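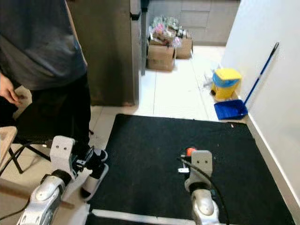 Margarida Bettencourt, Cristóvão Henriques and Inês Esteves
May

4. What people told us about the mats they live with

4.1 Choosing a color

We had expected, when we first sat down to plan the home visits, that most of our conversations would be about doors: which door the family used, which one the guests used, and what lay on the floor just inside each of them. We did have those conversations, and they were good ones, but again and again people wanted to talk to us about color instead. Across the 98 households in the Larkasholm study we recorded 242 mats of all kinds, from the coarse brown ones on the front step to the soft ones in front of the kitchen sink, and when we asked how a given mat had been chosen, the first word out of most people's mouths was "dark" or "light." Size came later, and price (to our surprise) later still.

The reason people gave for buying a dark mat was nearly always the same. It would hide the dirt. One father of three told us he had bought black mats for every room with an outside door on the very same Saturday the family moved in, and that he had never once regretted it. Others were not so sure. A dark mat does hide mud, at least once the mud has dried and been knocked about a little, but it is much less kind about lint, pet hair, crumbs and flour. Several people described the odd feeling of vacuuming a black mat, walking away pleased, and coming back later in better light to find it speckled all over again. Figure 4 gives a fair idea of the kind of surface they meant, with faint specks of lint on a dark mat laid over white tile.

Figure 4. Dark floor mat with light specks of lint, on white tile.

White or very pale tile seems to make the question sharper. In the 26 homes where a dark mat lay on pale tile, the people we spoke with tended to judge the mat and the floor together, as a pair, and to clean them together too. A crumb that would go unseen on the mat was swept off it and onto the tile, where it could be seen perfectly well, and then had to be chased with a broom. Marisol Palomino, who carried out many of these visits and has a gift for getting people to talk about their floors, wrote in her notes that the mat in such homes was treated "like a tablecloth that happens to be on the ground." We have found that a helpful way of thinking about it, and we come back to it in Section 5.

4.2 Shaking, beating, and leaving alone

How often a mat was cleaned had less to do with how dirty it was than with how easy it was to pick up. Light mats that could be lifted in one hand were shaken out of a window or over a railing, often several times a week and sometimes without the person quite noticing that they had done it. Heavy mats were vacuumed where they lay. The heaviest ones, including the thick rubber-backed Velwood mats that many of our older households owned, were lifted perhaps twice a year, and we heard a good many stories, told with some relish, about what was found underneath: coins, a missing earring, a child's tooth that had been mourned for a week.

We went back to 19 of the households for a second and longer talk, and asked each person to show us how they would clean the mat nearest to them. Here the differences between members of one family were often larger than the differences between families. Grandparents beat their mats. Their grown children shook them, and the grandchildren, when asked, were inclined to flip the mat over and call it done (a method we would not like to dismiss too quickly, as it does keep the top side looking fresh for a day or two).

Rodrigo Quintela has suggested to us that the habit of beating mats may have faded along with the shared courtyards where it used to be done, and our interviews lend his idea some support. People who had grown up around a courtyard remembered the sound of it fondly. People who now live in apartments worried about the neighbors below, and a few of them carried their mats down to the street late in the evening so as not to bother anyone.

Contact: Inês Esteves, Larkasholm household study | Copyright the authors | Back to top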